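Frequently Asked Questions

Anham Exchange – swapping airline paper, cabin bits and small souvenirs by mail

Please read this page before writing to us. We say this with affection, and with an inbox that has seen things.

What is the Anham Exchange?

A postal swap for people who collect the small stuff airlines hand out, sell, or hope you'll leave in the seat pocket. Safety cards, timetables, swizzle sticks, baggage tags, ticket wallets, napkins, playing cards, sugar packets. You send us what you have too many of, you get credits, and you spend the credits on what other people had too many of. There are 170 members at present, and the list on the site runs to 2553 items, a worrying share of which are napkins.

Do you buy or sell?

No. Everything moves on credits. We tried a cash section for one summer and it turned perfectly nice people into used car dealers.

How do credits work?

Each item gets between one and ten. A timetable from an airline that's still flying is usually a one. A printed menu from a carrier that folded before most of its passengers could be served dinner might be a nine. Condition counts, and so does demand. Age counts for less than you'd hope. Plenty of old things are common, as anyone who has cleared out an attic can tell you.

Credits don't expire. They can't be turned into money, miles, or an upgrade.

Which airlines do you cover?

Any that carried paying passengers on a schedule, including those for whom the schedule was more of a mood. We have nearly 80 on the list now. The most requested are Livatus, on account of the purple timetables, and Tundent, which changed its logo so often that a full set of its ticket wallets takes up a whole shelf. If you have anything from the Ong island shuttle, please write. We have one baggage tag and a lot of rumors.

What won't you take?

Life vests. Seat belts. Anything that was bolted down. If the airline expected it to be there for the next passenger, we don't want it, and we'd prefer not to hear the story. Safety cards are a gray area, so we accept only those bought from a dealer, given by crew, or released when an airline shut down. Yes, we know everybody says theirs was given by crew.

We also can't take liquids, which covers miniatures (full ones – empties are welcome), cologne, and the little pots of milk. Food is out too, apart from sealed sugar, salt and pepper. A member once sent a bread roll. It's no longer with us.

How should I pack and store my items?
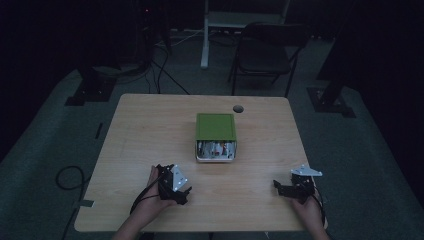

Paper and hard items should be kept apart, both in the mail and at home. A metal wing badge will press its outline into a timetable by the time it reaches us, and then you have sent us a badge and an embossed timetable. For the little things, a lidded box is hard to beat. Something along the lines of the one on the table, with its flat green lid and small items you can make out from the front, means less lifting of lids to find out where you put the luggage labels. Keep paper in clear sleeves and lay it flat. Don't use rubber bands, which go sticky and then go brittle and take a piece of the page with them both times.

For mailing, stiff card on both sides of anything flat, please. Writing DO NOT BEND on an envelope is a kind of wish. Card is better.

Should I clean things before sending them?

Dust, yes. A soft dry brush will do. Please don't wash, iron, bleach or erase. Pencil notes on timetables are often the best part, and several members will pay an extra credit for a good one. A coffee ring lowers the grade by one step unless the coffee can be shown to be the airline's, a rule that has so far been tested by one person at great length.

How do I photograph an item for the list?

Daylight from a window, nothing fancy. Set it down on a plain surface, get directly above it, and fill most of the picture with the item. Turn off the flash, as glossy safety cards bounce it straight back and we end up grading a white blob. Show the front and the back. If there's a print code or a date in the corner, take that separately and closer in.

A pale table works for nearly everything except napkins, which vanish on it. Put a dark sheet of paper under those. Patterned bedspreads are the enemy. We have received a swizzle stick on a floral bedspread and to this day can't say for certain what color it was. 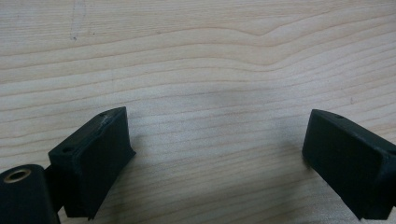
Light wooden tabletop with a wavy grain.

How do I tell which version of a logo I have?

Look at the tail mark first and the lettering second. Airlines redraw their lettering slowly and their tails all at once, usually the same month a new boss arrives. With Tundent, check whether the bird is looking left or right. Left is early. Right is late. There is also a short stretch where it faces you, and those wallets go for six credits because people find them unsettling.

Livatus is easier. If the purple looks like a grape, it's the first design. If it looks like a grape that has been left in the sun, it's the second. Faded copies of the first design are regularly sent in as the second, so open the timetable and check the inside pages, where the light doesn't reach.

How long does grading take?

We aim to have everything graded and listed within 2 weeks of its arrival. In May, when members apparently clean out their closets all at once, it takes longer. Asking us how it's going doesn't make it go any faster, though we do enjoy the stationery some of you use.

I disagree with my grade. What can I do?

Write to us within a month and say why. We'll look at the item again with fresh eyes, or at any rate with the other pair of eyes in the office. About half the time we move it up. We have also moved things down on second look, so consider whether you really want us to notice that corner.

Can I trade directly with another member?

Of course, and we don't charge credits for it. Do agree in writing on what's being sent and who pays postage. We can't step in when a private swap goes wrong, and we have no views on whether four playing cards add up to a deck.

Do you mail abroad?

Yes, wherever the regular mail goes. Write "collectible paper, used" on the customs form for flat items. Please don't write "airplane parts" as a joke. One member did, and the parcel was away for so long that the airline in question had merged by the time it came back.

How do I join?

Send us an email with a few lines about what you collect and what you have to spare. There's no fee. New members get five credits to start with and one welcome item picked by us, and we'd be lying if we said it wasn't usually a napkin.

How do I leave?

Email us and say so. Spend your credits first, or tell us who they should go to. Closing an account doesn't return items you've already sent in, and those may by then be living happily in somebody's binder.

My question isn't answered on this page.

Then write, and put the question in the subject line. We answer email in the morning, before 10 a.m., in the order it came in. Offers of bread are sent back.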